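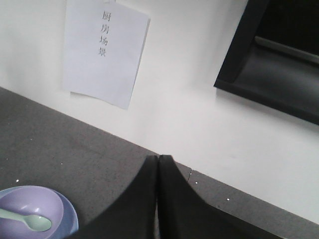 *Category: Hobby robotics › Shared workshop builds*

**Trurkodo** is a two-fingered robot arm built by members of the Lytvynenko workshop in Brorndale for the purpose of putting dishes away. It is best known locally for the time it takes to do so.

## Background

The arm grew out of a failed attempt to repair a secondhand camera slider. Its base and shoulder came from that slider, and the elbow was bought new after a long argument. The parts budget was set at $400 and held for nearly 3 weeks. Work began in June of the previous year, in a corner of the workshop between the drill press and the kettle.

## Design

Trurkodo has a matte black gripper with two curved fingers, squared off at the tips, which close against each other along a narrow gap. A small camera at the wrist looks out over them, so the fingers take up a good share of every view. Earlier fingers were straighter and were retired after they proved better at pushing bowls than lifting them.

Control software, called Kunia, runs on an old laptop whose lid must stay open. It has 21 stored poses, several of them named after the mistakes they were meant to fix.

## Kitchen corner

Practice takes place at a dark gray speckled countertop against a white wall. A sheet of paper taped there reads 厨房场景 ("kitchen scene") and hangs slightly askew. The usual tableware is a light blue plate, a pale lavender bowl and a mint-green spoon – colors chosen to stand out against the counter, though the spoon remains the hardest of the set to pick up.

## Reception

At the workshop's open day on 27 May 2023, the arm was given 70 attempts at moving the spoon from bowl to plate. Members describe the result as encouraging. The kettle, which shares a power strip with the arm, was blamed for two of the longer pauses.

## See also

- Kunia (software)
- Lytvynenko workshop
- Brorndale tool library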